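Come spend an afternoon with us! Stullent is looking for 12 people to try Bisik, our two-armed tidying helper, before the first kits go out in July. 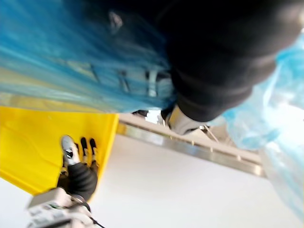 Bisik is meant for offices and waiting rooms, and we'd love to hear from folks who look after such places (no technical background needed, really). Thin plastic bags, like the blue one here, are a big part of what we want your opinion on. You'll watch, give instructions, and tell us plainly what bothers you. 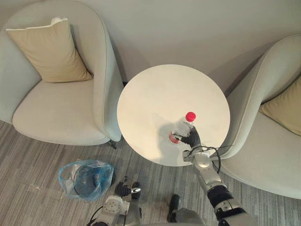 *Bisik with a water bottle at the side table.*

Sessions run from 1 p.m. to 4 p.m. at our Requena Street office, with coffee and a good long chat afterward. We pay $107 per session, and anyone who takes part can order the kit at $1,999 instead of $2,331.
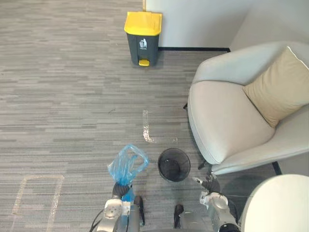
*Blue bag in the left gripper, wastebasket on the carpet.*

To sign up, write a few lines about yourself to Jailson Evangelista at the front desk.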